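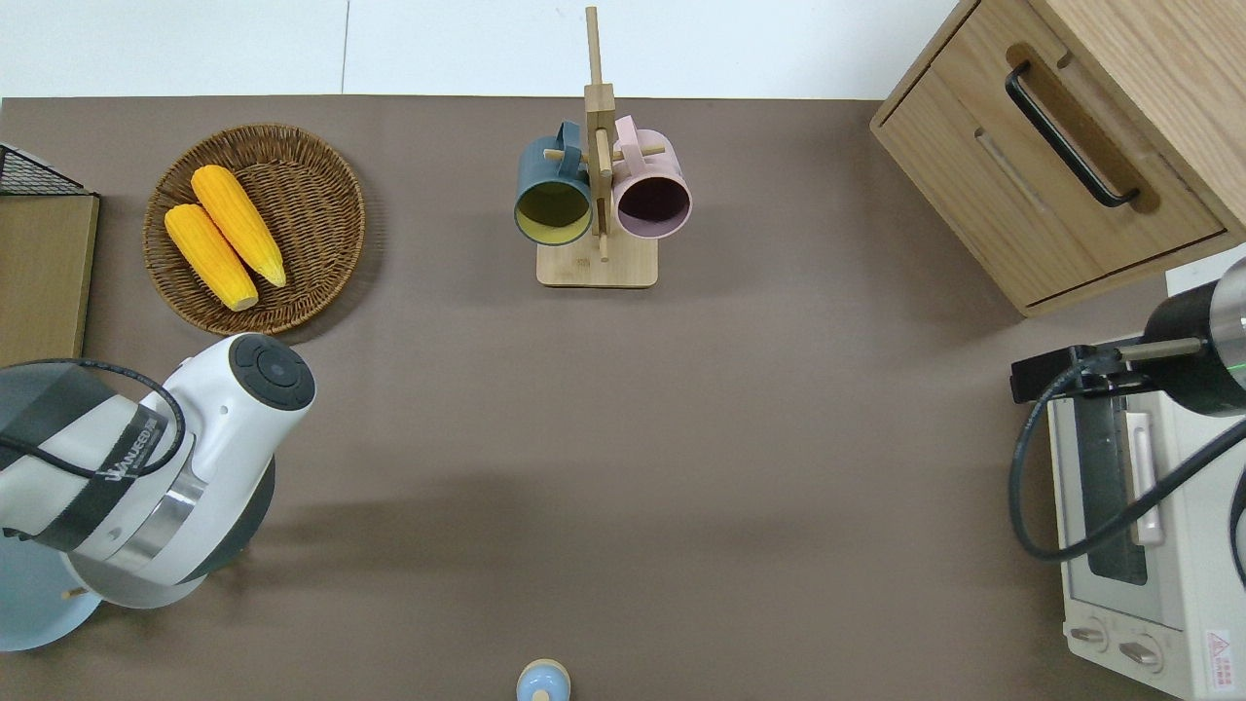
I have read for one book club for six years, and in this time I saw the same complaint come back many times: the novel was good, but the ending gave no answer. People say it as if the writer had forgotten to deliver something which was paid for. I want to defend such endings, although I understand why they make readers angry.

My example is *The Halvorsen House* by Clodagh Cullinane. It has 600 pages, and on the last one the older sister sits down in the kitchen and begins to open a letter. We waited for this letter since chapter two. The book stops before she reads it. When our group discussed it in March, Jarlath Moynihan said he felt robbed, and three other people agreed with him before he finished his sentence.

I was angry also, for one evening. Then I started again from the beginning, slowly, and I noticed how little the letter matters to the people in the story. The sister has already left her husband. The house is already sold. Whatever her father wrote, he wrote it too late to change anything, and she knows this when she picks up the knife to cut the envelope. I think Cullinane stopped there out of respect for her.

Of course there are lazy open endings. Ruairí Madigan's *Werkley* is one of them, in my opinion. He gives us a missing boy, a police officer with a secret and a burned boat, and after 34 chapters he walks away from all three. I went back to look for signs that the questions were less important than I believed, and I did not find them. The boy is simply dropped. A writer who asks me to worry about a child for so long should tell me something - even a small thing.

So I do not say that every open ending is wise. My test is the second reading. If the book becomes richer when I know that the answer will not come, the writer has earned it. With Cullinane this happened to me already in the first chapter, where the father cannot finish a story at dinner and the children finish it for him, each in a different way.

Úna Ó Briain, who runs our group, does not accept my test. She says that most people read a novel once, on the bus or in bed, and a book must work for them too. It is a fair point and I have no good reply to it. I can only say that I have kept the Cullinane on my shelf and gave the Madigan away.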